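Forkgate two-arm office fetcher: four months on
Review by the office manager at a small surveying practice
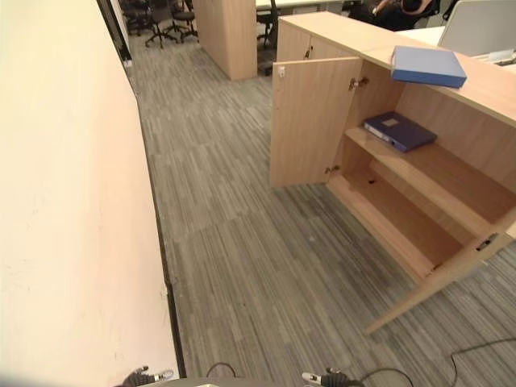
Zistia sold us the Forkgate on one promise: it would put our binders away. Take one off the top of a cabinet, open the doors, set it on the shelf, shut the doors, move along. We signed in February and I have kept a log ever since, mostly so I would have something to wave at the dealer.

Out of 2,102 put-away jobs, 44 ended in a fault. That sounds decent until you learn what a fault means here. The arms stop dead, doors wide open, and somebody has to get up and close them before a shin finds the edge. The sales sheet calls this a "safe hold". A cabinet door standing open across a walkway doesn't strike me as safe.

The worst one came at 4.41 in the afternoon. It had opened both doors of a low cabinet, then decided the right-hand one was still shut and pulled at it again. The hinge gave before the gripper did. I hit the stop button and the arms froze at once, I'll grant them that, but the grip stayed clamped on the door for seven minutes until the software let go. Imagine that with a sleeve in it.

Zistia blamed our cabinets. The pale wood confuses the depth reading, apparently, and they offered us stickers. The Bolora update was meant to sort it out and did cut the faults — until we moved the furniture, when they came back.

Cables are my other grumble. They hang lower than I'd like in an aisle people use, and the manual gives them one line.

Our old Tymoshchuk trolley cost a fraction of this and has never pulled a door off anything. Binders with a stiff spine the Forkgate handles well enough. Thin ones it tends to leave poking over an edge.

Two stars. I'd want a proper grip release on the stop button before I gave it a third, and Zistia say that is "under review".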